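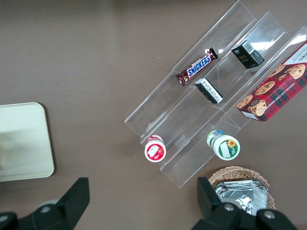 Aoife Gilmartin wrote on Friday:

> Before anybody signs anything, can someone tell me why the gripper line in the budget is bigger than the arm line was two years ago? I have the Hivstead quote in front of me and I've read it three times, once standing up. I understand that fingers wear out. I don't understand 36 pairs of them.
>
> Also, are we buying for snack restocking or for everything? The plan says "small retail goods" on page one and "general handling" by page four, and those are two very different piles of money.
>
> Aoife

Right, taking these in the wrong order, as is traditional on this list.

Snack restocking. Only snack restocking. "General handling" crept in when I pasted a paragraph from last year's application, and I'll take it out tonight before it breeds. The job we're costing is the one on the bench: a Snickers, small boxes, a box of chocolate chip shortbread, lidded cups, a basket of foil packets, and a clear acrylic stepped stand of the kind you get by a till. If an arm can keep that lot in order I'll be delighted. If it can't, I don't want to have paid for one that was going to fold laundry as well.

On the fingers, you're quite right and the number is silly. Hivstead only quote in packs, and the 36 is what their form fills in if you leave the box empty, which I did. I've asked for 2 pairs plus a set of pads. Our own workshop can cut pads from sheet for next to nothing, so the second year should be nearly free, barring someone in the workshop reading this.

Where I'd like to spend more is the bit everybody wants to cut, namely the stand and the stock. Clear plastic is a pain. The edges catch the light, the flat parts don't show up at all, and a depth camera will cheerfully report that there's nothing there and then drive a finger into it. Shops are full of the stuff, so swapping it for something nice and matt would be cheating. I've put down 19 stands in assorted shapes and I expect to crack a fair few. They cost less than lunch. Foil has much the same problem, only it also crumples, so please leave the packets in the budget even though they look like a joke on a purchase order.

Now the arm. We have two quotes, and they can't be compared, because of course they can't.

Skarkus include the controller, the mount and a year's support, but the wrist camera is extra and they won't say how much extra until we've had "a conversation". I've had the conversation. It was mostly about their new offices. Lead time 34 working days, starting from whenever they feel the order is complete.

Gruvirholm include the camera and the gripper and leave out the table, the cabling and, as far as I can see, anyone who answers the phone after four o'clock. Cheaper on paper by a decent margin. Add the cabling and a service visit and the margin goes out of the window.

There's also the Fuchs unit that the other building is getting rid of. Free is a lovely price. But it wants its own power supply, it takes up half a room, and the only copy of its software lives on a laptop with no lid. I've left it out of the plan. If somebody wants to argue for it, do, but please bring the laptop.

My leaning is Skarkus, with the camera price in writing first. The support year is worth having while we're still finding out what we've got wrong.

Things I still need from people:

Bench space. The current top is fine for one stand, a tray and a basket, and the second arm position in the plan assumes a bench we don't own. Either we buy one or we strike the second position. I'd strike it.

Consumables code. Finance want to know whether biscuits count as equipment. I've said test objects. If anyone gets a phone call, they are test objects.

Spares policy. One arm down for a month in July would finish us. Do we hold a spare gripper on the shelf or trust the courier? Aoife, you had a view on this last time and I've lost the message.

Revised spreadsheet will be in the usual folder tonight, in the tab called "new", next to the tab called "new new", which you should ignore.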